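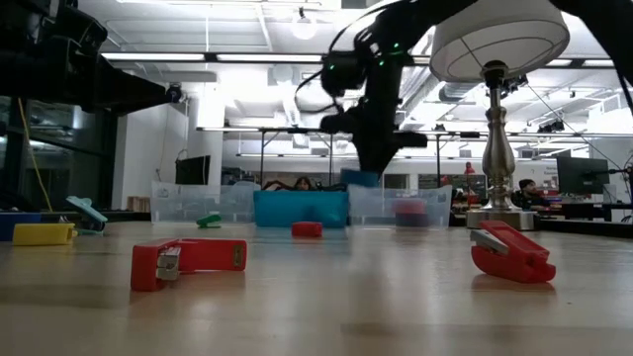

Re: [desk-drawer] Staplers - what do you do with the extras?
Posted July 24, 2023 by Aino Huttunen
6 replies | 2 shares

On the Brellham end of the list, Javeck wrote:

> We cleared out the old front office in December and I'm still
> tripping over the staplers. Big ones, tiny ones, one that only
> works if you lean on it. Do people here keep them all in one
> place or spread them around the house? And is there any point
> hanging on to the little ones? They never seem to fit the
> staples I have.

Oh, I have opinions on this! I went through the same thing when my aunt gave up her shop in Vilcombe and I came home with a carton of desk stuff I hadn't asked for (she doesn't take no for an answer, and neither did the carton, which split on my stairs).

My vote is one place, and color is your friend. Mine are red, yellow, green and a teal one I'm very fond of, and I can find the one I want from across the room. The black and gray ones I gave away years ago, they just vanished under paper and I'd end up buying another. So if yours are all office black, a strip of bright tape on the top arm does the same job.

For storage I like plastic bins with lids, the clear kind if you can get them. I had a lovely wicker basket for a while and it was hopeless - staples worked down through the weave and into the carpet, and I found them with my feet. One bin for staplers, one for boxes of staples, one for everything else. I don't bother labeling.

Before you decide what stays, open every one of them up flat on a table under a decent lamp. You want to look down the channel where the strip sits. Half the "broken" ones I got from my aunt only had a bent staple wedged at the front, and a pair of tweezers took care of it. The one you have to lean on might be the same story, or the spring is tired, in which case let it go.

About the little ones, yes, keep one or two! The staples they take are usually the mini size, so your regular strips won't go in no matter how you shove. I bought a box of 2000 minis ages ago and I doubt I'll ever see the bottom of it. I'm happy to mail you a few strips if you send me your address off list.

Does anybody still have one of those long-arm ones for booklets? Procházka Stationers used to carry them and now they look at me blankly when I ask. I have 38 recipe booklets to put together for my cousins and I'd rather borrow than buy.

Aino

You are receiving this because you subscribed to the desk-drawer list. Sign up for our monthly newsletter digest or change your email settings at any time.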